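Fixing seam tracking on plain panels – grabner-seam notes

Last updated: 20 Mar 2021

Quick version for anyone whose edge follower wanders off at close range. Assumes you have Grabner built and the wrist camera is publishing. If not, do the Clavholm setup page first.

Step 1. Lock exposure

Auto exposure will hunt on plain surfaces. Turn it off, set gain fixed, save the profile. Restart the node or the old profile stays loaded (got me twice).

Step 2. Grab a hard frame

Don't tune on the checkerboard. Get in close on flat panels, no texture, camera tilted. Feature matching gets you nowhere on this stuff, so we go with lines only. Frame 1,857 from my log is the one I tune on – thin dark seam on the left, softer edge running parallel to it, three small glints sitting on the softer one. 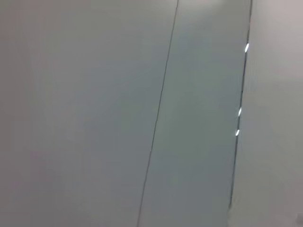
Step 3. Mask the glints

Clip anything over 200, dilate by 2, then drop those pixels before the gradient pass. Skip this and the line fit snaps to the highlights insted of the edge. Check the mask in the viewer. If it eats the pale panel too, raise the clip a little.

Step 4. Fit the lines

Run the segment detector, merge anything near parallel, keep the longest pair. Score by contrast AND width – the seam should be the narrow one. Blurry lower half? Weight the crisp rows higher.

Step 5. Send it to the controller

Publish angle and offset only. Angle wraps at 90, so unwrap before the filter or the wrist will flip on you. Start with low gains. Then re-run the Vurkby replay test and compare teh offset plots, should be smooth with no jumps.

Still drifting? Check hand-eye calibration before touching the gains again.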